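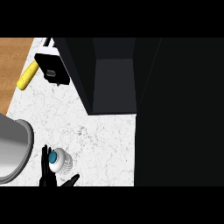
Contact faults are the most common cause of failed episodes in simulated kitchen manipulation, and they are frequently misread as planning faults. This handout treats one such fault, recorded in the course environment Mevent during the transfer task, and sets out the procedure students are expected to follow when they meet a similar one. In the transfer task, the arm must take a small container from the counter and carry it to a target location without disturbing other objects. The grasp on the white jar with the teal-blue lid is typical of the task: the jar lies on its side between the two fingers, just above the marble, and only a narrow gap separates it from the rim of the gray metal vessel. A grasp of this kind leaves little room for error in any direction, and the fault discussed in these notes occurs in grasps of this kind.

1. Summary of the fault

During evaluation of the Gesa controller, a batch of 4000 episodes was run without supervision. In 19 of these, the held object left the gripper at high speed after the fingers had closed and before the arm had begun to lift. The episode log reported a successful grasp in every case. The task monitor then reported "object not found," and the episode was closed as a planning failure.

The first reading of the results was therefore wrong. The planner had produced a valid path in all affected episodes. The object had been ejected by the contact solver, and the planner was asked to continue with an object that was no longer within the workspace.

The episode used for study in this unit is number 1805. Students should load it from the course archive and step through it one time step at a time.

2. Sequence of events in episode 1805

The fingers approach a rounded container and close under position control. The left finger makes contact first. The controller does not stop at contact, as the commanded finger position lies inside the body of the object. The fingers continue to close, and the collision shapes of finger and object begin to overlap.

The solver answers the overlap with a separating force. For a small overlap this force is modest and the grasp remains stable. In episode 1805 the container is also pressed against the rim of a neighboring vessel, so that it is held at three contacts. The object cannot move away from one contact without moving further into another. The overlap grows over several time steps, the separating force grows with it, and when the object slips past the rim the stored force is released in a single step.

The grasp check, which tests only whether both fingers report contact, was satisfied before the ejection. It was not repeated afterward.

3. Causes

The immediate cause was excessive overlap between collision shapes. Three conditions contributed to it.

Finger command. The closing command was given as a fixed position with no limit on force. The same command was used for all objects, whatever their width.

Clearance. The grasp planner rejected any grasp in which the open fingers would strike a neighboring object. It did not consider whether the grasped object itself might be pushed into a neighbor as the fingers closed.

Monitoring. The grasp check was made once. No test was made of object speed or of distance between object and gripper during the hold.

Students are asked to note that the first condition alone did not produce the fault. The fixed closing command was present in all 4000 episodes. The fault appeared only where clearance was also poor.

4. Why the matter is treated as a safety concern

No equipment can be damaged in simulation, and it may be tempting to discard such episodes as numerical error. The course does not accept this view. On a physical arm, the same command would press the fingers into the object until the motors reached their limit. A rigid container might crack or be thrown, and a person standing near the work area could be struck. A controller that has learned or been tuned under these conditions carries the unsafe command with it.

There is a second concern – the effect on reported results. Episodes closed under the wrong failure category direct later work toward the wrong component. In this instance, changes to the planner were proposed before the logs had been read in full.

5. Corrective measures

The following changes were made to the Gesa controller and are required in all student work submitted for this unit.

The closing command is limited by force. Closing stops when the limit is reached, even if the commanded position has not been.

The grasp planner tests the space that the object may pass through while the fingers close, in addition to the space taken up by the fingers.

The grasp check is repeated at every time step from first contact until release. If the object's speed relative to the gripper exceeds the set limit, the episode is stopped and recorded as a contact fault.

Overlap depth is written to the log for each contact pair.

6. Assigned work

Replay episode 1805 and record the time step at which overlap first exceeds the limit given in the unit settings file. Plot overlap depth against time for each of the three contacts. Apply the force limit only, replay the episode, and state whether the fault is removed. Then restore the original command, apply the clearance test only, and repeat.

Run 50 new episodes with all corrective measures in place. Submit the log together with a written report of no more than two pages. Any episode stopped by the new check must be described individually, including the objects nearest to the gripper at the time. A report that gives only a success rate will be returned.

Related materials

Unit 3: Reading Episode Logs in Mevent
Unit 4: Force Limits and Finger Control
Coletti Laboratory Guide: Stopping Conditions for Shared Work Areas
Abubakar Test Set: Notes on Object Shapes
Gesa Controller: Summary of Changes, June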